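Inspection checklist with comments — garment handling cell, Gustari hall
Cell number 117
Filled in by: Severyn Hordiienko
Date: December 31, 2018
Counter of gripper cycles at start: 2573

Please write OK, NOT OK or N/A after each point. A comment is required for every NOT OK and welcome for the others.

1. Stop buttons, door switch and light
1.1 Emergency stop at the operator panel — OK
1.2 Emergency stop at the rear side — OK. The button turns back a little hard. I asked Stukmont for the price of a new one.
1.3 Door switch stops the arm in automatic mode — OK
1.4 Signal light, all colors — NOT OK. Yellow is weak. Lamp is ordered, the cell may run until then.

2. Arm and cables
2.1 Base bolts, paint marks in line — OK
2.2 Cable at the wrist, no rubbing — OK, but the second cable tie was too tight and made a mark on the sleeve of the cable. I changed it and left one finger of space.
2.3 Wrist camera: window clean, screws tight — OK after cleaning. Use only the dry cloth from the Clornora box. The blue liquid leaves a film.

3. Gripper
3.1 Fingers, surface — OK with remark. There are small nicks and scuffs on the dark surfaces. I went over both fingers with a piece of nylon stocking and it did not catch anywhere. If it catches, the finger must be changed before the cell works with knit fabric.
3.2 Finger tips meet straight — OK
3.3 Finger screws, torque — OK. Tightened again on the left side, it moved a very small amount.
3.4 Test with cloth — OK. For this point I use a red cotton T-shirt, because red fibers are easy to find afterwards on the black fingers. The fabric should go between the two tips and the fingers should not push the shirt away.

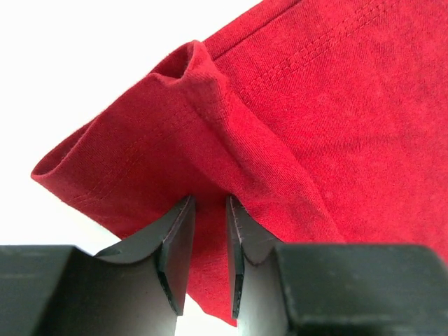
Start the test at slow speed and keep the enable switch in the hand the whole time. Repeat it at the sleeve, at the bottom hem and at one place where the cloth is only a single layer. The single layer is the most difficult one, and in May we had our only bad result exactly there. After the test look for pulled threads at the seams. I found none today.

4. Table and lighting
4.1 White table surface clean, no loose threads — OK after cleaning
4.2 Lamps above the table — OK. Setting stays as it was, please do not turn the knob to make it brighter. White is already very strong in the camera.

5. Papers
5.1 Backup of the program saved — OK, under number 922
5.2 Spare parts in the drawer — NOT OK. One finger pair is missing from the list. Lund took it for the other cell and it should be replaced.

Result: cell released for work, with two open points (1.4 and 5.2). Next inspection after the yellow lamp is changed — I will do it myself if I am in the hall, otherwise Lund.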